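The Hot Drinks Table: Mugs, Racks and a Roll of Brown Paper

Gallery posted Saturday, June 17, 2023

I love a hot drinks corner. Give me a kettle, a decent mug and somewhere sensible to hang it and I'm happy for the whole afternoon! So when the winter open house at Turnen came round I put my hand up for the drinks table straight away, and I've been thinking about mug storage ever since (my family would like me to stop).

The hall has a perfectly good cupboard full of mugs, 135 of them at the last stocktake, and in other years we've just stacked them in towers and hoped for the best. This year I wanted them hanging up where people could see them and choose a favourite. We tried out a few arrangements on a white table with brown paper over it. I can't recommend brown paper highly enough. It saves the tabletop from tea rings, you can write on it, and grey and white crockery looks lovely against that warm colour.

Click through for the larger versions. Colours may look a bit cooler on some screens.

Milk and the crossbar rack

The black metal rack with the light wooden crossbar, and two white mugs hanging bottoms-up so their little grey logos show. I'm very fond of this one. It's low and tidy, and the bit of timber on top stops it looking like something out of an office kitchen. The grey mug with the dark inside is the one I'd reach for first, and the milk is the ordinary carton kind, as it should be.
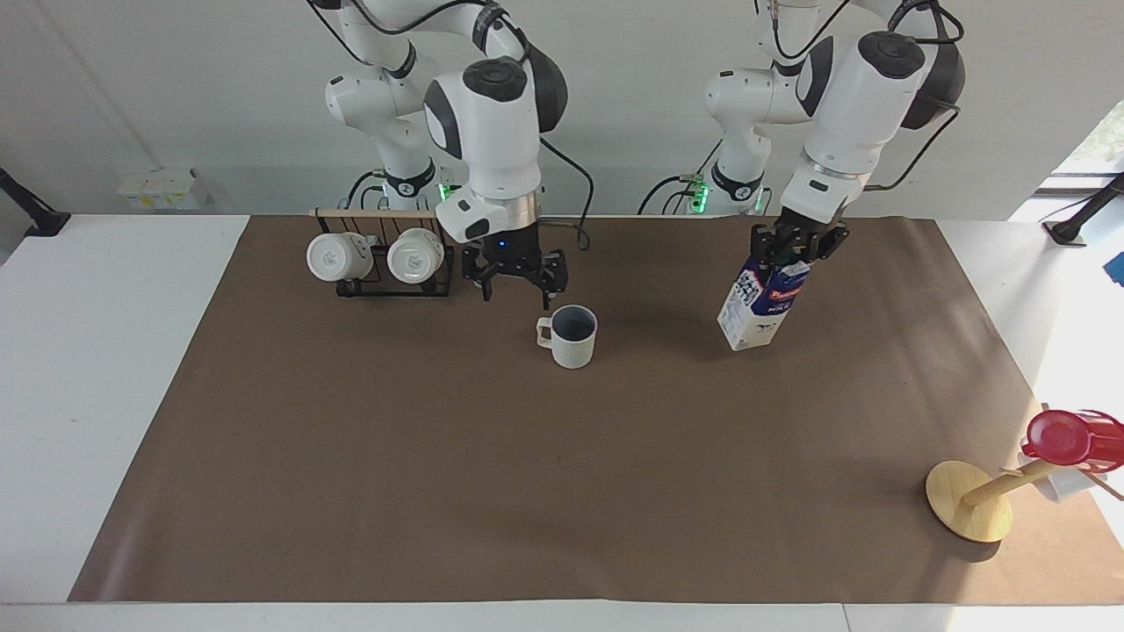 The mug tree and a little packet

Now for the wooden mug tree! Round base, slender pole, pegs, and such a cheerful sight with something red hanging up at the top and a white mug below it. The mug in the middle has a white rim and a dark grey inside, a combination I'd happily have a whole shelf of. The small packet beside it is all dark blue, purple, green and white, and I do enjoy a bit of colour on a drinks table. There's a black wire rack down at the near corner too.
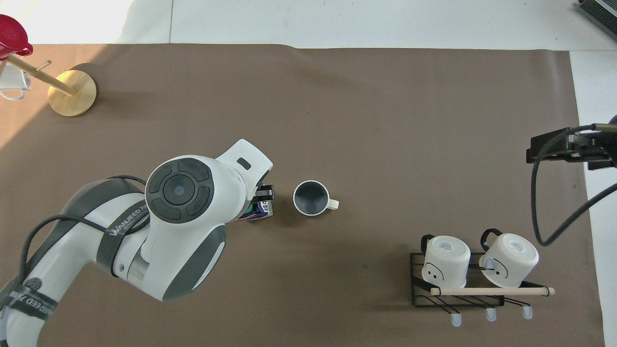

A few notes if you're setting up your own

Hang the heavier mugs low on a tree and work your way up, turning it as you go. A crossbar rack is more forgiving, and easier to wipe down afterwards.

For 100 guests we put out 25 mugs at a time and keep the rest in the cupboard. Two people on washing-up can keep pace with that quite comfortably, even in the mid-morning rush.

Milk goes at the end of the table, after the hot water, with the spoons beside it. Put a second lot of spoons out as well. They wander.

Doors open at 9 and the kettles go on before that. The December gallery, with the iced tea jugs and the striped cloths, is still up on the Turnen page under Summer Tables.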